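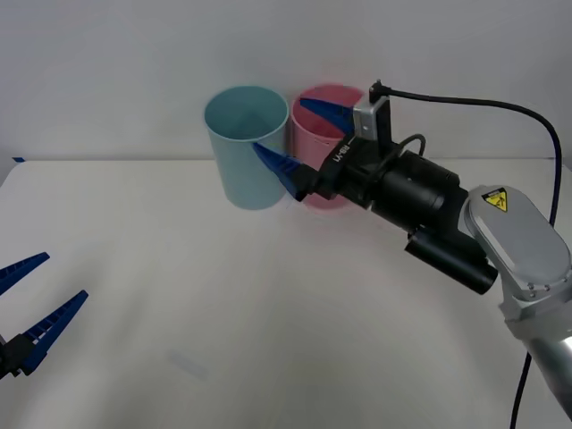 Rauchschutzhaube Lillska 4 für Flugreisende

Produktseite mit Einschätzung der Redaktion

Seit einigen Monaten wirbt der Anbieter Natside mit einer faltbaren Haube, die Passagiere bei Rauch in der Kabine über den Kopf ziehen sollen. Das Modell heißt Lillska 4 und kostet 43 Euro, im Doppelpack etwas weniger. Der Prospekt verspricht »Sicherheit auf jedem Platz«. Was damit gemeint ist, steht dort leider nicht.

Was geliefert wird

Die Haube steckt in einem vakuumierten Beutel, der in eine Jackentasche passt. Dazu gehören ein Filtereinsatz für Mund und Nase, ein elastischer Halsabschluss und ein gefaltetes Blatt mit der Anleitung. Eine Übungshaube liegt nicht bei, obwohl der Händler sie in der Überschrift seines Angebots erwähnt. Auf Nachfrage hieß es, sie werde »voraussichtlich im Dezember« nachgereicht. In welchem Jahr, blieb offen.

Technische Angaben laut Anbieter

Gewicht: 100 Gramm ohne Beutel
Halsumfang: bis 50 Zentimeter
Lagerfähigkeit: 4 Jahre, ungeöffnet
Verwendung: einmalig
Größe: Einheitsgröße, für Kleinkinder nicht vorgesehen

Zur Schutzdauer macht Natside keine eindeutige Angabe. Auf der Verpackung ist von »wertvollen Minuten« die Rede, im Datenblatt fehlt die Zeile ganz. Wer ein Atemschutzgerät verkauft, sollte diese Zahl nennen können. Ebenso vermissen wir einen Prüfbericht, aus dem hervorgeht, gegen welche Gase der Filter wirkt. Gegen Sauerstoffmangel hilft ein Filter ohnehin nicht, und das hätte groß auf die erste Seite der Anleitung gehört. Es steht auf der Rückseite, klein, unter den Entsorgungshinweisen.

Anlegen

Der Beutel wird an der Kerbe aufgerissen, die Haube mit beiden Händen gedehnt und von vorn nach hinten über den Kopf gezogen. Brillenträger dürfen die Brille aufbehalten. Lange Haare müssen vollständig unter den Halsabschluss. Der Hersteller behauptet, das gelinge »intuitiv«. Waltraud Plattner, die früher Kabinenpersonal geschult hat, hält davon wenig: »Im Sitzen, angeschnallt und mit einem Nachbarn, der zum Gang drängt, ist gar nichts intuitiv. Wer so etwas kauft und nie übt, verliert womöglich Zeit, die er zum Aussteigen braucht.«

Mitnahme an Bord

Natside schreibt, die Haube sei »bei allen Fluglinien zugelassen«. Eine Liste dazu gibt es nicht. Fragen Sie vor der Reise bei Ihrer Fluglinie nach und verlassen Sie sich nicht auf den Aufdruck. Anweisungen der Besatzung gehen in jedem Fall vor, auch wenn die Haube noch halb im Beutel steckt.

Vergleich

Das ältere Modell Killside ist schwerer und sperriger, hat aber ein größeres Sichtfenster und eine Anleitung, die man ohne Lupe lesen kann. Es kostet etwa 100 Euro. Ob es den Aufpreis wert ist, lässt sich ohne veröffentlichte Messwerte ebenso wenig sagen. Nelu Pîrvu vom Händler Acuña, der beide Modelle führt, rät zum teureren. Das überrascht uns nicht.

Lieferung und Rückgabe

Versand durch Acuña, Bestellungen vom Wochenende gehen am Montag hinaus. Rückgabe nur bei unversehrtem Beutel. Wer die Haube zum Anprobieren öffnet, behält sie.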